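Community Help > Home and Kitchen > Trash and Recycling > Small bins

Paper coffee cups with an inch of milky stuff in the bottom – how do you keep a tabletop bin from getting gross?

Posted by Widad Najjar, Saturday, July 20, 2019

Hi everybody! I share a study room with a couple of other people and we've gone over to a little tabletop bin, mainly so we'd quit leaving cups all over the place. It works, sort of. People do use it. My trouble is what they put in it. I drink a lot of milky coffee myself (guilty) and I never seem to get to the end of one, so there's always that last bit sitting in the bottom with the grounds stuck up the side.

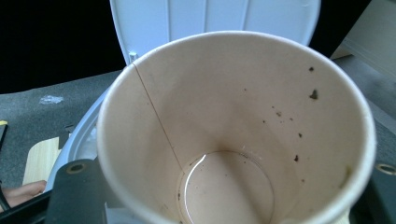

I've been dropping cups like that right into the bag and by the next afternoon there's a sour smell when I sit down. Twice now there's been a brown puddle under the bag when I lifted it out, and I had to take the whole bin down the hall and rinse it in the restroom sink, which is tiny and has one of those faucets you have to keep pushing.

The bags are the small drawstring kind, I got a box of 48 and I'm going through them way too fast. The other thing is that the bag slides down inside. Somebody drops something heavy in and the rim of the bag goes with it and then everything lands on bare plastic.

So, two questions I guess. Is there a trick for the leftover coffee if you don't have a sink in the room? And how do you get the bag to stay up? I don't really want to buy another bin. Oh and can these cups go in paper recycling? My roommate says yes and I've always thought no.

3 answers

Trinh Lý

I ran the snack table at our community center for six years so I have emptied a LOT of cups, ha. Get yourself a jar with a screw top, an old pasta sauce jar is perfect, and keep it next to the bin. Everybody tips their dregs in the jar, lid goes back on, and whoever walks down the hall next takes it along and empties it. Once a day is plenty. Then wipe out the cup with whatever napkin you've got and put both in the bag. The specks on the side don't matter much, grounds dry out and sit there. It's the milk that stinks.

If somebody won't use the jar (there is always one), fold a couple of paper towels flat and lay them in the bottom of the new bag before anyone uses it. They'll soak up a fair bit. Change them when you change the bag. Newspaper works too but it goes to mush faster.

For the bag sliding – open it all the way before you put it in, push it down into the corners with your fist so there's no air trapped underneath, and then fold a good wide cuff over the outside. Most people leave a skimpy little inch of cuff and of course it slips. Pull the cuff down far enough that the drawstring sits outside, on the wall of the bin, and smooth it once around with your hand. Mine looks like this when it's on properly:
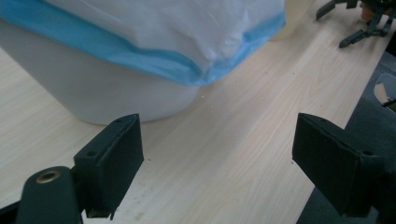 Bag folded down over the outside, with the blue drawstring below the rim.

If yours is still loose after that, the bag is too wide for the bin. Gather the slack on one side, twist it and tie a knot in it, or put a big rubber band around the whole cuff. I like the knot because rubber bands snap and then you find them on the floor.

On the recycling, please look at your own town's list. Ours doesn't take them, they have a thin coating inside, but my sister's town two counties over does if they're rinsed.

Phúc Lục

just finish your coffee lol

Seriously though, baking soda. Spoonful in the bottom of the bin UNDER the bag, not in it. Been doing it since last September and I don't smell anything. I also empty mine every night no matter what, even if it's only half full. Cheap bags, I don't care.

Nhàn Trịnh

I agree with most of what Trinh said except for the jar, we tried it in our office and the jar ended up worse than the bin. Somebody went on vacation and it sat. I opened it. Never again. If you go that way, write a name on the calendar for each day.

What we do now is stack. Pour the leftovers from all the cups into one cup, carry that one to the sink, and nest the empties inside each other before they go in the bag. You'd be surprised how much longer a bag lasts, because cups thrown in loose take up a ridiculous amount of room. We went from a bag a day to two a week and there are more of us than there are of you.

Also, when you rinse the bin let it dry all the way upside down before you put a fresh bag in. I used to skip that part and I think half of my smell was just damp plastic. A little dish soap is fine, I wouldn't bother with bleach for coffee.

Comment from Widad Najjar: Thank you all!! Trying the wide cuff tonight, I was definitely a skimpy inch person. I'm going to do the stacking first and see if the other two go along with it. Phúc, I will not be finishing my coffee.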